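Subject: Re: apples for the autumn table, plates, and the hall

Hello all,

Sorry for the slow answer, I've been up to my elbows in windfalls since Sunday. Replying in bits below, and I've trimmed the earlier message down to the parts I can help with.

> We've been offered the upstairs room at Cavholm for the apple table this year. Has anyone used it? I remember the old place being so dim you couldn't tell a russet from a potato.

It's a good room for it! I was up there last week with a bag of fruit and a plate, mostly to see how the colours would look. The pale ones are always the test. I had one with that creamy yellow skin, fine pinkish-red streaks and a bit of green lower down, and in the old place it would have looked like nothing much.

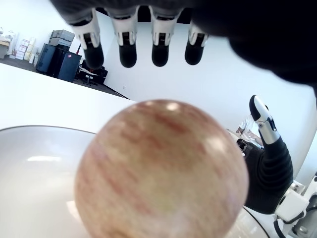
I still can't put a name to it, mind you. It came from the Udik end of the orchard, where the labels blew off years ago, and the two books I own disagree with each other. If anybody fancies a go at identifying it, say so and I'll keep a couple back in the shed (wrapped in newspaper, before you ask).

> What do we need to bring in the way of tables and crockery? And do we want the Brikatent again in case of overflow?

I'd leave the Brikatent in its bag. It takes an age to put up and we only had wet coats in it last time. As for the rest:

- Tables: the plain white ones are fine as they are, no cloths please. Fruit shows up beautifully on them and they wipe down in a minute. The floor is dark grey carpet, so bring a dustpan for stalks and leaves.
- Plates: white with a thin black rim, one variety to a plate. I tried one near the middle of a table and it looked very smart, empty as it was. 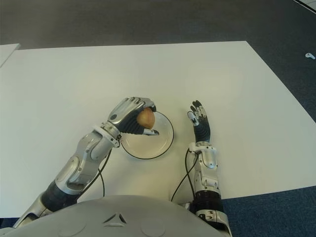 - Labels: card, folded, about 70 of them. Last year we ran out and ended up writing on the backs of raffle tickets — never again.
- Knives and boards for tasting: I can bring mine, but they're going home with me this time.

> Is the lighting any better?

Miles better. There are long bright panels up in the ceiling, and the ceiling itself is dark, so you don't get that yellow murk over everything. I'd still put the reds and the pale ones on separate tables, only because they look nicer that way.
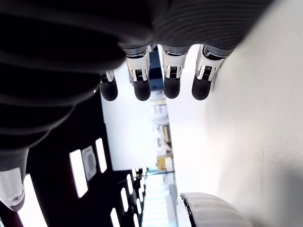 *Ceiling lights at Cavholm, upstairs room.*

> Last thing, has anyone spoken to Nedeljković about the juice?

I rang the press and they can do us 35 bottles at the same price as before. They'd need the fruit in crates and none of it bruised too badly, so please don't tip your buckets in from a height (you know who you are).
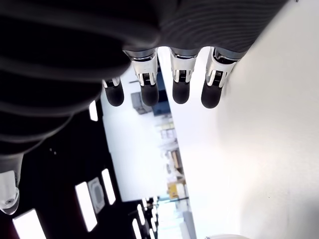

How early should apples be picked for the table?

A day or two before is plenty for most of them, with the stalk left on and the bloom not rubbed off. Late keepers can be picked when they come away easily in the hand, and stored somewhere cool until we want them.

I can take a carload up on the morning if someone else can manage the crates. Let me know what you're bringing and how many sorts, and I'll start on the labels. Oh, and whoever has my blue bucket, could I have it back?

Cheers,
from the shed end of the list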